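Paint over old wallpaper or strip it? Hall and stairs

gritty_kitty
Posted 2026-08-06

OK so need opinions fast, I have the week off and already burned one day of it staring at the wall. Hallway plus stairwell, house is early 60s, paper is on plaster as far as I can tell. Two layers at least. Top one has a sort of raised stripe, the one under it is brown flowers, very brown. Seams are mostly tight except by the thermostat and along the outside wall where it's lifting.

Plan was oil primer, skim the seams, paint. My neighbor says I'll regret it. My sister says stripping took her till March. Who's right?

Also have a 5 gal of Flarnard eggshell already tinted so the color is not up for discussion lol. It's called Wet Slate.

plumbbob30
Strip it. Always strip it. If it's lifting in two places it'll lift in ten the minute you put anything on it.

UsmanMirani
Disagree with the above. Did my whole upstairs over paper, nine years ago, still fine. Oil primer, not water based, that's the entire trick. Water based soaks in and wakes up the old paste and you get bubbles the size of saucers. Cut out the loose bits first, fill, sand, prime, done. You will see the raised stripe though. You'll want to skim the whole thing or live with stripes.

plumbbob30
"Live with stripes" is doing a lot of work there Usman

UsmanMirani
I said skim. Two thin coats, wide knife. It's a hallway.

tealdoor
Stairwell too, they said. Have you ever skimmed over a stairwell? With a 12 inch knife off a plank? I'd rather steam.

gritty_kitty
Plank part is already worrying me. Ceiling over the landing is high, didnt measure, high. Borrowing one of those ladders that folds four ways.

Sanding the stripe down first, is that a thing?

Neelam N.
Do not sand it until you know what's under there. 60s house, could easily be lead paint below the paper or on the trim. Test kit is cheap. Do that today before anything else. Also if you sand paper it just goes fuzzy.

Then try one spot. Score it, warm water with a bit of fabric softener, wait fifteen min, see if it comes. Behind a door so who cares. If the top layer peels dry and leaves the backing you're in luck and the rest is just wet work. If it fights you, then talk about primer.

gritty_kitty
ok test kit, on it. thanks Neelam

plumbbob30
Rent a steamer. I paid 30 bucks for the day at the rental place on Verkstead Rd and did a dining room before lunch. Softener is for people who like scrubbing.

Neelam N.
Steamers on old plaster can pop the finish coat right off if you park it too long. Ask me how I know. Keep it moving. And it's hot water running down your sleeve the entire time, on a ladder. I would not, in a stairwell, alone.

tealdoor
Seconding Neelam. Long gloves with the cuff folded up if you do. Drips collect in the cuff.

rollerderby
hi all, jumping in, similar-ish question. Mine's a little bedroom and someone already painted over the paper, twice I think, latex. Nothing soaks in. Scored it like mad. Any hope?

plumbbob30
Steamer lol

UsmanMirani
For painted paper yes, ok, steamer. Or a gel stripper, Khattak makes one, goes on thick, stays put. Leave it longer than the tub says. Ventilate.

rollerderby
Khattak is the one in the yellow tub? Our store only has the spray.

UsmanMirani
Spray runs off before it does anything. Get the gel.

gritty_kitty
Update. Test came back negative in three spots, two wall one trim. Did the behind the door patch. Top layer came off dry in one sheet!! Practically fell off. Brown flowers did not. Brown flowers are apparently part of the house now. Softener got maybe half of it, the rest comes up in bits like wet stamps.

Neelam N.
That's pretty normal tbh. Stripe is gone though so your skim problem just got much smaller. Second soak, longer. Lay a damp old towel on it if it keeps drying out. Plastic putty knife, round off the corners with sandpaper so you don't gouge.

tealdoor
Or stop there and prime the flowers. If the brown layer is tight and flat I'd take it. There, I said it.

plumbbob30
Half measures. The paste is still under it.

tealdoor
Paste has been under it sixty years Bob

UsmanMirani
^ this. Get the stripe layer off everywhere, cut out anything loose, oil primer, skim the edges, sand, prime the skim spots, paint. You're done by the weekend and still like your house.

gritty_kitty
Leaning that way. What about color showing through, the brown is really brown. And I picked Wet Slate off a tiny chip and now I'm scared it'll be a cave, there's one window and it's up on the landing. Husband wants white everything. I said no, now not so sure. Anybody got a white that isn't hospital?

rollerderby
We went with Brustov Chalk in flat for the craft room, walls, and had them match it for the table top too. Reads soft, not blue. With a pale gray on the far wall it looks whiter than it is. In a dark hall dunno.
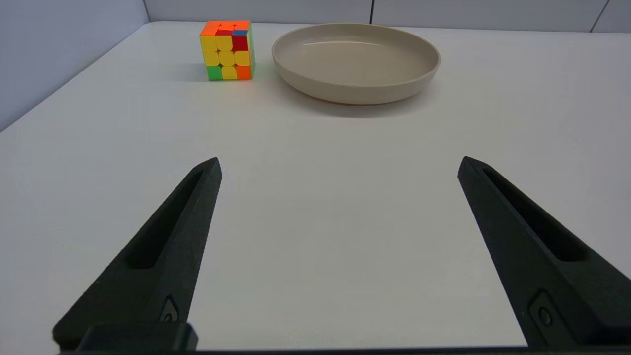 Table top in the Chalk match, matte. Pale gray at the back.

gritty_kitty
oh thats nice. Not hospital at all. Is flat going to hold up in a hallway though, we have two kids and a dog who leans

rollerderby
Flat no. Get it in eggshell for a hall. Table's a different product, harder, ask the counter guy, I forget the name.

plumbbob30
Satin. Dog who leans = satin.

Neelam N.
Satin over a skimmed wall shows every ridge, esp. with window light coming from the side. Eggshell. And paint a big piece of cardboard first, both colors, stand it at the bottom of the stairs and look at it after dark with the hall light on. Chips lie.

As for the brown, oil primer will block it, might want two coats. Look for bleed the next morning, before any topcoat.

gritty_kitty
Cardboard, good. Can do that tonight. What would I even do with five gallons of Wet Slate if it loses

tealdoor
Below the chair rail? Dark on the bottom, white on top. Hides the dog.

UsmanMirani
That's a good one. Stairwell looks taller too.

plumbbob30
Fine yes. Agree with that. Still say strip it.

gritty_kitty
There's no chair rail but I own a miter saw and apparently no sense. Husband likes it. Going w/ tealdoor and Usman, top layer off, flowers stay where they're tight, oil primer, two coats. White up top, slate below.

Next question, rail height going up stairs. Measure from the nosing or what?

Neelam N.
Nosing, straight up, same number on every tread, snap a chalk line through the marks. Start a new thread tho, with the trim people. They fight about this.

rollerderby
Picked up the gel btw, store two towns over. Trying it tonight with the windows open, will report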